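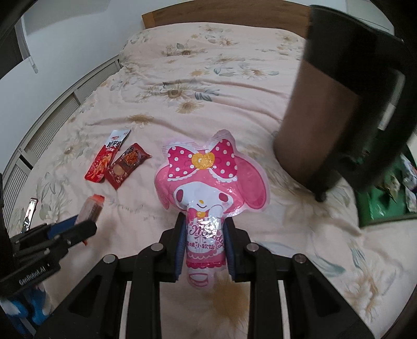

I have been told, more than once this year, that what my life lacks is a snack tray. The theory goes like this. You get a tray or a box, you put all the packets in it, and from then on you eat like a sensible adult with a system. There is a woman on the Dorirel blog who swears she cut her nibbling by half. Half of what, she doesn't say, and I notice she was given the tray.

Anyway, Monday evening, the lot came out on the bed. The bed is the only flat surface big enough for it, and the sunflower duvet hides crumbs better than the plain one did. My expectations were low.

First, sweets in shaped bags. I have a My Melody one, pink, big spotty bow, the ears, everything. Fruit gummies, if you can get past the face. A shaped bag is a swindle as far as storage goes. It won't stack and it won't stand up, and the bottom half is so narrow that you wonder how many gummies they managed to squeeze in there. I paid 3 pounds for it in Hutitz and I knew exactly what I was doing, so no sympathy please. The bow got me.

Then the spicy strips. These I will defend. They come in flat red packets and flat packets behave themselves: you can file them like envelopes. What I don't believe is the idea that you'll eat fewer of them once they're filed. I tried keeping mine in a drawer at the far end of the flat in December and all that happened was I walked more.

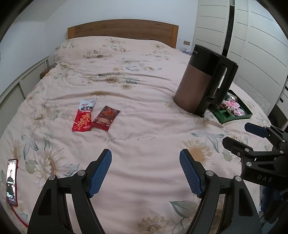 The other rule in these articles is that everything must have a "zone". Food zone, sleep zone, pretty things zone. Lovely if you live in a showroom. My bedroom is where I sleep, read, cut my nails and eat spicy strips, and I can't see that drawing lines round any of it would improve matters. A duvet with writing on it is not a zone of calm either, whatever the label promised. I bought mine for the sunflowers and have never once been soothed by the lettering.

I was also advised (same blog) to put artificial flowers on a tray to "signal that the tray is decorative". To whom? Pink flowers on a green tray look perfectly nice, I'll give them that, but they take up the space where the snacks were supposed to go, and artificial flowers collect dust like nothing else I own. So now you've got a tray that holds no food and needs cleaning.

The Ofori shop will sell you a set of 23 matching pots for this sort of thing, with a guide to filling them. I worked out that I'd need to buy more snacks to make use of it.
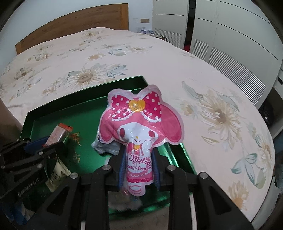
Shiny trays, while I'm complaining. They look smart for as long as it takes you to touch them, and after that it's fingerprints. The raised rim is worth having, though, especially on a bed, where anything round will head straight for the floor the minute you sit down. If you must buy a tray, get one with a rim and ignore whatever the listing says about finish.

Where have I ended up? Packets that lie flat go in first, upright, with the fronts facing me. Small wrapped things go in the gaps. The silly pink bag goes on top, as it won't fit anywhere else. Empty wrappers go in the bin and not back in the tray, which sounds obvious until you've reached in for a snack at 11pm and come out with a bit of crinkly nothing.

I'll give it 2 weeks. A Flelus reader wrote to say hers lasted four days before it was full of hair ties and receipts, and that sounds about right to me. If anyone has kept one going longer than that, with proof, the comments are open.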